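Week 5 notes - Materials and Waste in Everyday Goods
Danica Ionescu
20th February

Handout goes with the lecture, does not replace it. Readings at the bottom. If you missed last week get the lifespan notes from someone first, I use the terms without defining them again.

Where we left off

Product lifespan has at least two meanings and people mix them up all the time. Technical life = how long the thing could work if kept up. Use life = how long someone keeps it. Toaster in the back of a cupboard: technical life still running, use life over. Some texts add a third one, "economic life", when fixing costs more than replacing. Keep that one in mind, most of today hangs on it.

Question from last time, is storage part of use life. Depends on the author. For this course, no. A drawer is a drawer. Say so in your essay if you decide otherwise and be consistent.

Repair as a choice

Old picture of the household: thing breaks, you weigh cost of repair against cost of new, you pick the cheaper. Fine as a first model. Problems:

- people don't know the cost of repair until they've paid to find out (diagnosis fee)
- time without the thing counts, and counts differently. Week without a fridge vs week without a waffle iron
- trust. Will it stay fixed? A new one comes with a warranty, the repair often comes with very little
- habit and shame, both directions. Some people feel bad throwing out, some feel bad owning something patched

Diagnosis fee is the big one for small goods. Worked case, the Favum kettle (we use it again in week 8). New kettle 62. Shop charges 24 to open it and look. So before anybody has touched a part you have spent more than a third of the price of a new one, and the answer may be "can't be done". Now do the same sum for a washing machine at 200 more than the kettle, so 262. Same fee of 24. Less than a tenth. The fee didn't move, the decision did.

This is why repair shops drift toward large goods even when small goods are easier to fix. Write that down, it comes up every year.

The survey from Pestutberg

Town survey, paper forms, 212 households returned one. Asked about the last thing that stopped working and what they did with it. Points to take from it:

1. "Stopped working" was left undefined. One household put down a curtain. Good lesson in writing questions.
2. Largest group did nothing at all. Not repaired, not thrown out. Kept.
3. People who had repaired something once were more likely to say they'd try again, even where the first repair had failed. Be careful here, could be the sort of person, could be the experience. Survey can't tell you which.
4. Hardly anyone mentioned the maker. They mentioned a neighbor, a shop, a brother in law.

Limits: self report, one town, December, when people are buying presents and clearing space. Ask yourself what that does to point 2. I would expect more clearing out in December, so the result may be stronger than it looks, but that is my guess and not in the data.

Things in layers

Useful way to think about any made object. Outer layer, the case, what gets scratched and goes out of fashion. Middle, the parts that move or get hot, what wears. Inner, the parts that carry signals or hold settings. They age at different speeds. Case can look tired in two years with the inside as good as new. Or the reverse, spotless case and one dead part behind it.

Designers choose how the layers are joined. Screws, clips, glue, welds. Each says something about who was expected to open it. A screw assumes a person with a driver. A clip assumes a person with patience. Glue assumes no one, mostly. There are good reasons for glue too (water, weight, cost of assembly) so do not write an essay where glue is the villian. I have read that essay.

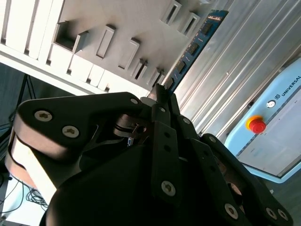
COURSE THEME 2: PARTS AND ACCESS

Access is a chain. Owner needs to (a) get in, (b) know which part, (c) get the part, (d) put it in, (e) close up and have the thing still be safe. Break one link and the rest don't matter. Most public argument is about (c), spare parts. Students always write about (c). Please look at (b) as well.

Knowing which part is faulty takes a manual, a test, or somebody who has seen forty of the same thing. That third kind of knowledge sits in people and leaves when they retire. Þórarinsdóttir calls this "bench memory" in the chapter you have for today. Her argument in short:

Bench memory builds up when many people in one place own the same model. Twenty families with the same stove, one fixer learns that stove. When the range of models grows, each fixer sees each model once, no memory builds. So variety in the shop window has a cost on the bench. She does not say variety is bad. She says the cost is real and is paid by someone who wasn't asked.

Objection, raised in seminar last year and a good one: models that look different often share insides. Then bench memory could carry over. Reply would be, only if the fixer knows they share insides, and the label won't tell them. Unsettled. Decent essay topic.

Parts supply, short version

Makers hold stock of parts for a while after a model ends. How long is a money question, shelf space vs expected demand. Demand for parts goes up as a model ages, then falls off as people give up. The falling part is partly caused by parts running out. So low demand late on is weak evidence that no one wants them. Circular. Draw the curve yourselves, rises slow, drops fast, and mark where stock runs out under two different guesses.

Jilura case (the sewing machine one). Independent seller bought up leftover stock from shops that were closing, sorted it, sold by mail. Stayed in business long past the point where the main seller had stopped. What made it work:

- sewing machines change slowly
- owners talk to each other
- parts are small, cheap to post
- a machine out of action stops the owner from earning, so they pay

Go through the four and ask which hold for a phone, a sofa, a bicycle. Bicycle does well. Sofa does badly on posting and fine on slow change. We will do this in groups next time so have something ready.

Who pays

Three places the cost of a short use life can land. Owner, buys again. Town, collects and sorts. Somewhere further off, where material is dug up or dumped. Prices in the shop mostly show the first. Deposits, fees on sale, take back rules are all ways of moving the second and third back toward the price. Details week 7.

Don't assume longer is always better. An old freezer may use so much power that replacing it early wins. Depends on how much of the total burden is in making and how much is in running. Rule for the exam: state the split before you argue. Making-heavy goods (furniture, clothes, most small electronics) favor long life. Running-heavy goods need a sum. I take off marks for skipping the split.

Terms to know

technical life
use life
economic life
diagnosis fee
bench memory
access chain
making-heavy / running-heavy

For next time

Read the Þórarinsdóttir chapter again, second half this time, the bit on apprentices. Skim the Pestutberg form itself (in the folder) and rewrite any two questions so a curtain couldn't get in. Half a page, handwritten is fine.

Also pick one object you own that has stopped working. Don't fix it. Note how you would get in, what joins it, where you would ask first. Bring the note, not the object, room is small.

Essay plans due week 6, one page, title and three sources. Late plans get read but not commented on. Office hour moved to after the lecture, same corridor, door on the left past the copier.

Correction to week 4 sheet: second paragraph, "use life" should read "technical life". Sorry. Several of you caught it.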